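Gripper shootout, speaker notes
Slot after lunch, keep it moving

Open with the sales line: "handles any textile." Pause. Ask who has folded a fitted sheet lately.

What we did. Two grippers, same arm, same wrist camera, same controller settings. The Kasten is the cheap parallel one. The Jellbridge has the soft pads and costs 3,330 more before you buy a cable. We ran 400 grasps on each at the Zeledden lab in April. Say early that Detside lent us the arm, somebody will ask.

Go to the cloth slide. Let them look before talking.
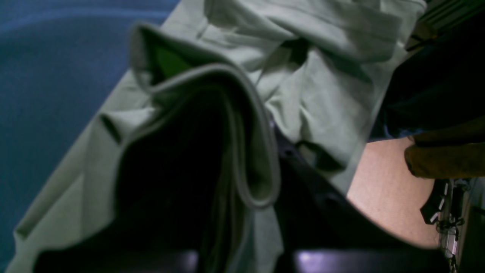
Wrist view: green cloth with a curled flap, gripper fingers at the bottom edge.

Point at the dark inside of the curl. Where is the edge you would pinch? The rolled rim looks like an easy target — now tell me how many layers are behind it. I can't from this view, and I don't trust a planner that claims it can.

Numbers. The soft pads won by 19 grasps. I would not spend money on that gap. We had 3 operators resetting the cloth and each one dropped it differently.

Don't say the Kasten is "just as good." We didn't show that either.

If they ask about a second camera: yes, I'd try that before new fingers. No data yet, so don't promise anything.

Skip the controller slide if past 2:20. Questions.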